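Search this site
Search
Go

The disassembly cell that "never drops a part": a thread 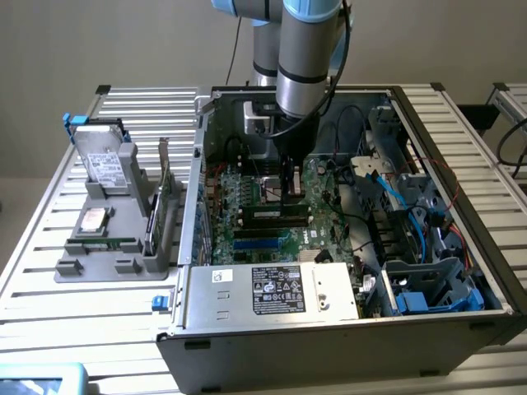
1/ I've spent most of June reading fault logs from a PC teardown cell, so when Mandow put out its "100 percent hands-free recycling" post on Wednesday I had some feelings. Let me go through one fault, because I think it says more than the post does.

2/ Job is simple on paper. Open desktop tower on its side, arm comes down from above, takes out the memory, puts it in the tray. Drives and cards get the same treatment. Mandow sold the cell, Wosteck wrote the control software, and the Pomare site runs it. Three outfits, which will matter later.

3/ Fault code is 3114. The manual says "grip force deviation, minor." Minor! The arm is supposed to stop, back straight up and ask for a person.

4/ What it did on the night shift was back up without opening the fingers first. The memory stick was still latched at one end. So the stick came up crooked, the slot cracked, and the board was scrap.

5/ One board, who cares, it was going for recycling anyway. That was the reply I got from the vendor side, almost word for word. Except Pomare resells tested boards. That's half the reason they bought a careful machine and not a shredder.

6/ And it didn't happen once. I went back through the log and found 11 of these before anyone opened a ticket. Every one was closed automatically as "recovered." The arm got back to its home position, so as far as the software was concerned, all good.

7/ Sit with that for a second. "Recovered" means the ROBOT is fine. It says nothing about the thing it was holding.

8/ Now the part that bugs me more. A tech reached in to free a stick on the last one. The cell was paused. The screen said paused. Paused on this setup is not the same as stopped – the motors stay live and it's waiting for a resume.

9/ Somebody at the other station pressed resume. The arm moved a couple of inches and the tech got her hand out. Bruised knuckle, no cut. She filed it as a near miss. I'd have filed it as an injury, but I don't get a vote.

10/ Mandow's answer: the operator should have used the lockout. True. Wosteck's answer: resume shouldn't be reachable from a second station, and that's an install choice. Also true. Pomare's answer: it was installed that way by Mandow. You see where this goes.

11/ People keep asking me if a better camera would fix it. I doubt it. The arm knew where the stick was. It was lined up fine. Nothing in the logic asked "did the latch let go?" before pulling, and a nicer picture doesn't add that question.

12/ "But Stultska runs the same cell with no trouble." OK. I asked Stultska how they count trouble. They count unplanned stops. Under that rule the cracked slots at Pomare wouldn't show up either.

13/ The brochure number is 2000 picks between faults. I asked what a pick is. A pick is fingers closed, arm moved, fingers opened. Part condition isn't in there. By that measure I could run a very reliable cell with a hammer.

14/ What's been changed so far, as far as I can tell:
– fingers now open before the arm retracts on 3114
– the second station's resume button is turned off
– a sign

15/ What hasn't: the log still says "recovered." I asked for a separate line for "part damaged or unknown" and was told it's on the list for the next release. No date for the next release.

16/ Also, opening the fingers first is only a good fix if the part is still seated. If it's halfway out, now you've dropped a memory stick into an open case. Better than a cracked slot, probably. Has anyone tested it? I asked on Wednesday afternoon and I'm still waiting.

17/ A few of you are going to say I hate robots. I don't. Pulling parts out of old towers all day is rough on the hands and I'd be glad to see a machine do it. I'd like it to be able to tell when it's broken something.

18/ If you run one of these, three things to check tonight. Does "pause" cut power to the motors? Can anyone resume from a spot where they can't see the cell? And pull your auto-closed faults and go look at the actual parts, if you still have them.

19/ Replies are open. If you work on this stuff at Wosteck and I've got the retract order wrong, tell me and I'll post the fix in this thread.

20/ Adding one thing since it came up twice already: yes, the tech is fine, and she's back on the same cell. She padlocks it every time now, even to pick up a dropped screw.

Print this page | E-mail this thread
Last updated: June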